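In Defense of the Boring Gripper

Every gripper catalog opens with an egg. Sometimes it's a strawberry, or a light bulb if the vendor's marketing budget was set in an earlier decade, but usually it's an egg, held aloft by three soft fingers against a white background. I have been comparing grippers for most of my working life and have yet to meet a customer who needed an egg moved. They need a bottle taken out of a cardboard box and put somewhere else, and then they need it again, until the shift ends or the plant is sold.

So I want to make a case for the plain parallel gripper, two fingers and a motor, and against the way we all go shopping for the other kind.
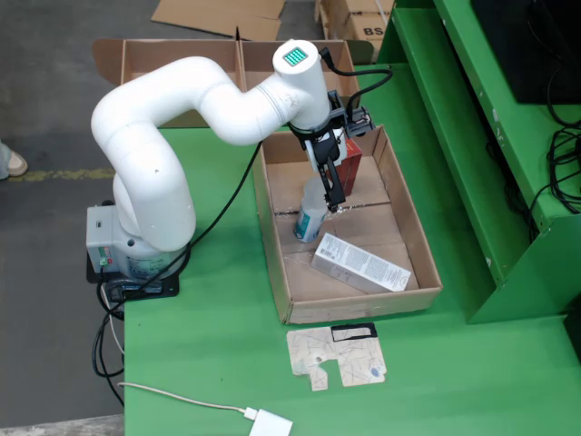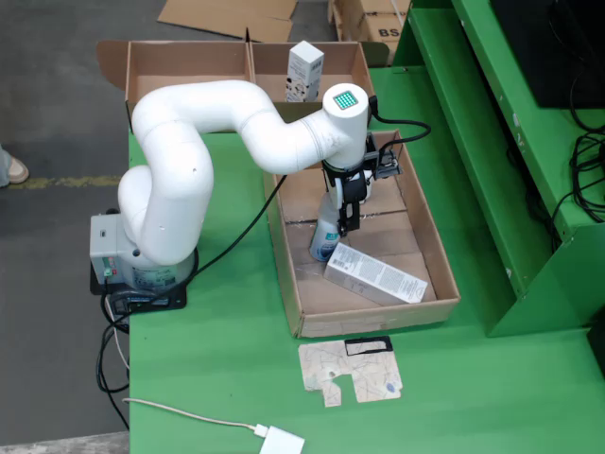
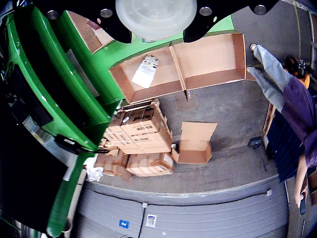

I came to this view slowly and at other people's expense. A few years back I was asked to help choose end-of-arm tooling for a packing line at Stustley, a distributor of the sort of goods you buy without remembering you bought them. Spray bottles, cartons, small boxes inside larger boxes. The brief ran to nearly 4000 words and used the word "versatile" on every page. What they wanted was one hand that could do everything in the warehouse, including a few things the warehouse did not sell but might someday.

I should have asked how many different things they sold that week. There were 409 on the list, which sounds like a lot and was used in meetings to sound like a lot. I went and looked at them. Most were a bottle, a carton, or a bag. The bottles came in a few widths, the cartons came in rather more, and the bags were bags. I could have sorted the whole catalog on a kitchen table with three trays and a cup of coffee.

We tested a five-fingered hand anyway. It was a beautiful object. It had more joints than the arm that carried it, and when it closed on a carton it did so with a rippling motion that made people put down their phones. It also needed a controller the size of a shoebox, a cable as thick as my thumb, and a warm-up routine every morning in which it flexed each finger in turn like a pianist with a grievance. When it worked, it picked up a carton. When it didn't, there were five fingers to ask about.

The parallel gripper on the next bench picked up the same carton and had no routine.

I know the answer to this, having heard it over many lunches. The answer is that the world is not made of cartons, and that a robot confined to cartons is a sad and limited creature. I accept the first half. But look at who decides what the world is made of. In a warehouse, somebody put the goods in packaging, and they did it so that a tired human with cold fingers could grab them at speed. A bottle has a neck. A carton has two flat sides that face away from each other, as if it had been waiting all its life for a pair of parallel jaws. A great deal of money goes into teaching machines to cope with shapes that the packaging department got rid of decades ago.

What separates a good picking cell from a bad one is hardly ever the number of fingers. I keep a private list, and the first item is always the box. Cardboard has walls. This seems too obvious to write down, and yet I have watched a whole afternoon disappear because a gripper that opened wide enough for the carton was, when open, too wide to get down between the carton and the side of the box. The data sheet gives you the stroke, and it gives you the force to one decimal place. It will not give you the outside width of the thing with its jaws open and its camera bolted on, and that is the number that decides whether you go home on time. I now measure it myself, with calipers, before I plug anything in. Vendors find this rude.

Then there's the camera. Everybody wants it on the wrist, and so do I, up to a point. A camera on the wrist sees what the fingers see, and it does away with a lot of tedious arithmetic. It also sticks out. It will be the first part of the robot to meet the flap of a box, and it will meet it at whatever speed you chose on the day you were feeling confident. A camera on a pole has a dull life and a long one. My compromise is to have both and to believe neither until they agree, though this doubles the number of things that can be bumped by a person reaching for a screwdriver.

Then cables. I'd trade any amount of fingertip force for a cable that behaves. An arm with six joints can reach nearly any pose you like, and the cable can reach most of them, and the difference between those two sets is where you'll spend your spring. You leave a loop at the wrist so it can turn. The loop is too small, and it pulls. You make it bigger, and it snags on the box. Somebody suggests routing it inside the arm, which is a fine suggestion and should have been made before the arm was bought. I once heard a sales engineer call this "dress-out" in the tone of a man describing a dinner jacket.

I don't want to be unfair to suction, which is the other boring gripper and in many ways the more boring of the two. A cup and some vacuum will lift a carton from above without caring how close its neighbors are, and for a full box of flat things I'd choose it over fingers every time. My quarrel with suction is only that it's a cheerful liar. On a smooth lid it's magnificent. On a bag it takes hold of the bag and leaves the contents to make their own arrangements. On a spray bottle it has a curved side and a trigger to choose between, and it wants neither. The compressor, meanwhile, runs all day long next to somebody's desk.

At Ilidska, where I spent a later and more sensible September, they settled the matter by putting the two side by side and letting the goods decide. The method wasn't glamorous. They threw things in a box, badly, the way things end up in a box when a truck has had opinions about a corner. A bottle on its side, a carton on the diagonal, something standing up at the back where it would be in the way. Then each tool had 8 tries at it, and a try counted only if the item came out and stayed out. Holding it for a moment in a promising manner scored nothing. I've seen a lot of videos that end during the promising moment.

What I liked about that test was how little it flattered anyone. The cup did well on cartons that lay flat and sulked at the rest. The fingers did well on anything they could get around and were hopeless in corners. The adaptive hand, on loan and insured for a sum that made me stand well back, got one carton out with real elegance and then wedged itself against a divider. We left it there through lunch.

They bought the parallel jaws, with a cup for the flat work, and spent what was left over on longer fingertips in a few shapes. The fingertips are the part I'd press on anyone who has read this far. You can make them in an afternoon. You can make them wrong in an afternoon and make them again the next day. A thin pair for narrow gaps, a grooved pair for necks, a padded pair for the carton that crushes. Almost all of the cleverness people look for in a hand can be had in two bits of plastic held on by screws, and when one breaks, the replacement doesn't come in a foam-lined case.

I had an email from a reader called Janssen when I last wrote along these lines, objecting that my attitude would have kept us all on horseback. Perhaps. I'm glad somebody is building the five-fingered hand. I hope they go on building it, in a laboratory, with a grant, and that in time it gets cheap and sturdy and learns to do its stretches without being told. There are jobs for it. Wiring harnesses, for one, or anything in a kitchen drawer. I have no wish to see it stopped. I'd just like it to stop turning up in quotes for lines that pack shampoo.

My suspicion is that the appeal has little to do with picking. A hand looks like us. Put one on the end of an arm and visitors will wave at it, and management will photograph it, and it will get a name by the end of the week. I've worked beside one called Furby, for the noise it made when it homed. I have never known a parallel gripper to get a name. It opens and it closes, and after a month people set their coffee next to it.

I asked Stustley not long ago how their line was doing. They had gone with the five fingers in the end, against my advice, and were very pleased with the flexibility. For the past 9 months, three of the fingers had been switched off.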